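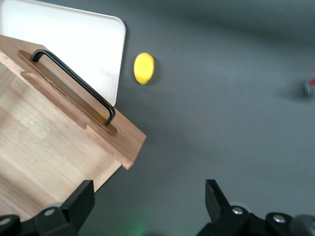

4. Setting Up the Skallo Rain Gauge

4.1 Choosing a site

1. Pick an open spot away from roofs, trees and walls. The distance to any obstacle should be at least twice its height.
2. Drive the ground stake until the collar touches the soil.
3. Fit the gauge and turn the leveling screws until the bubble is centered.

Note: Heavy rain is often undercounted in strong wind. On exposed sites, fit the Clumis wind screen (sold separately).

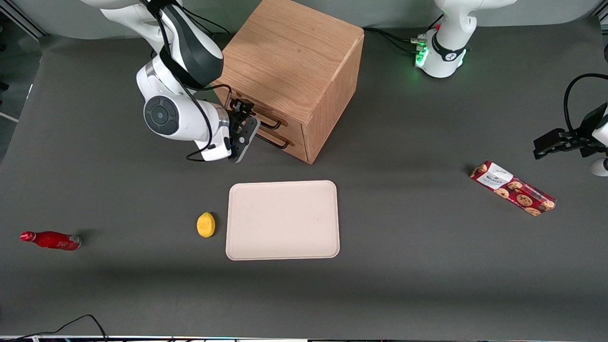
4.2 Connecting the logger

1. Switch the logger off.
2. Push the gauge plug into port B and tighten the ring by hand.
3. Switch the logger on and hold SET until the status light turns green.
4. Enter the station number. Leading zeros are not needed.
5. Set the logging interval. The default is 30 minutes. For flood warning use, select five minutes.

Caution: Do not open the logger housing in the rain. Moisture on the board voids the warranty.

4.3 Checking the count

1. Remove the funnel and confirm that the tipping bucket moves freely.
2. Replace the funnel and pour in the test volume slowly, over 20 minutes or longer.
3. Compare the tip count on the display with the value printed inside the lid.
4. If the two differ by more than three tips, repeat the test. If the second result also differs, adjust the stop screws as described in section 6.
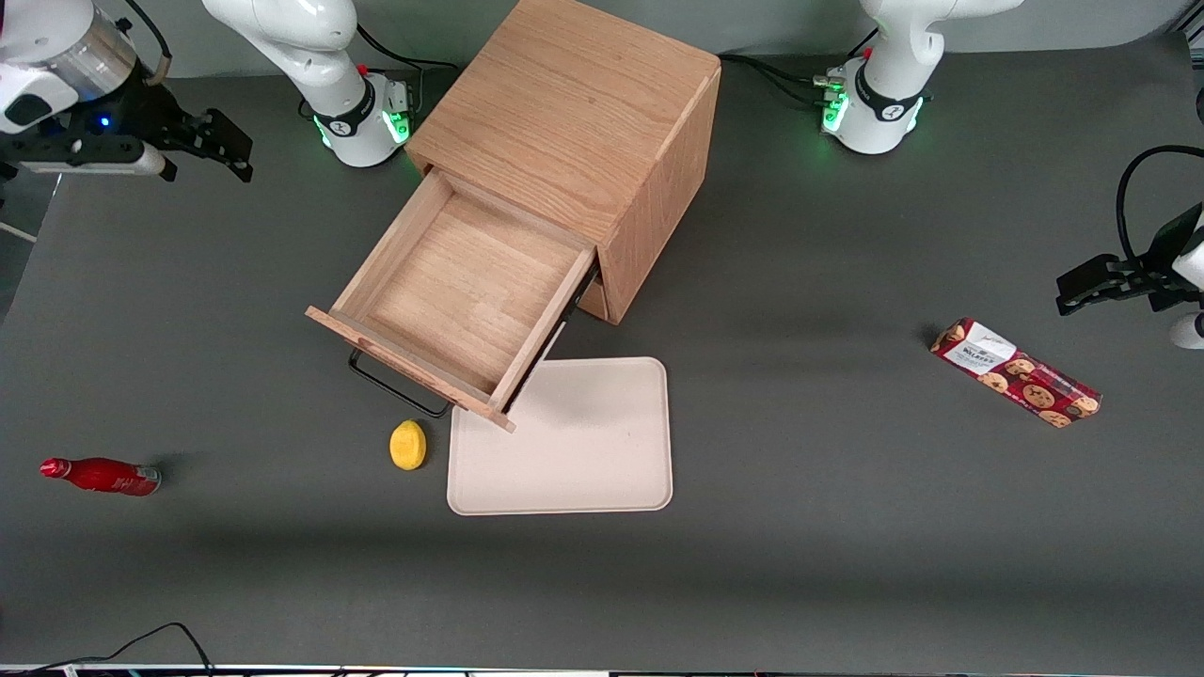
Cabinet with the drawer open

4.4 Storage of records

The logger holds 3,779 readings. When memory is full, the oldest readings are overwritten. Download before a long dry spell as well as after a storm, so that the climate record has no gaps.

Section 4 revised by Misaki Ishida, 19 March 2022.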